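Wall panels and worktops - questions we get a lot

Stergiou Fit-Out, workshop and small room interiors
Page kept up by Sofia. Last tidy-up March. If your question isn't here, email, don't phone, the phone is in the van.

Do you do just the panels, or the table too?
Either. Most people take both. Panels only is fine if your table is staying put, but tell us before we measure.

What grey is it?
Pale grey is the one we hold in stock. Two other greys to order, Nallberg and Womum, both darker. Samples are free, postage isn't. Hold the sample up against your own wall, morning and evening. Looks different on a screen, always.

One panel looks a different shade from the one next to it. Did I get a bad batch?
Probably light. A panel near a corner picks up color from whatever is beside it, and a warm bulb makes it worse. Turn the lamps off and look again at noon. Still different? Send the numbers off the back of the offcuts, Filippos checks them against the delivery sheet.

Can I have no seam at all?
Only on a short wall. Our widest panel is 1000 mm, so anything past that gets a joint. You can pick where it goes. We like it away from the spot you stare at all day, but that's your call.

Dark seam or matching?
Dark is standard. Matching filler is extra and shows dirt sooner. Dark hides small movment in the wall as well.

How deep are the tables?
700 mm, in white, matte. Deeper on request, allow longer. We don't do gloss any more. Too many complaints about glare and fingerprints.

Does the table touch the wall?
Back edge goes up tight to it. If your wall bows we scribe the edge to fit. Old houses, expect this. Bad bows cost more, Gerasimos will say so at the visit and not after.

What about a door or cabinet right next to the table?
Tell us which way it swings. Really. We had a job where the cabinet door opened straight into a new tabletop and the whole table had to come back out. Leave 20 mm clear as a minimum, more if the hinge sticks out.

How do I clean it?
Damp cloth, drop of dish soap, dry it after. No scouring pads, no bleach, no magic sponges on the matte top, they leave shiny patches and those don't come out.

Pen on the table?
Rubbing alcohol on a soft cloth. Try a corner first. Permanent marker usually comes up, red is the worst.

Can I screw a shelf into the panels?
Yes, but through to the studs. Panel on its own won't hold a shelf. Ask for the stud drawing, Rogelio keeps them for every job he fitted. Jobs before his time, use a stud finder.

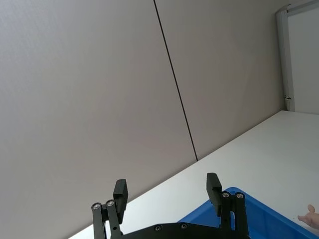 How long does fitting take?
One day for a single wall and table. Two if the old stuff has to come off first, and add a morning if the plaster behind it is bad.

Do I need to be home?
For the first hour and the last. In between, go out, it's loud.

Who moves the outlets?
Your electrician, before we come. We cut the holes but don't touch wiring.

What does a visit cost?
34 euros, taken off the bill if you go ahead. Inside the Skornar district only, further out we quote for the drive.

Can I get a replacement for one damaged panel?
Stock grey, yes, normally the same week. Special order greys take longer and might be a hair off the orignal. Keep your offcuts.

Returns?
Uncut panels, unopened wrap, fine. Cut to size, no, sorry. Dagný handles returns, put your order number in the subject line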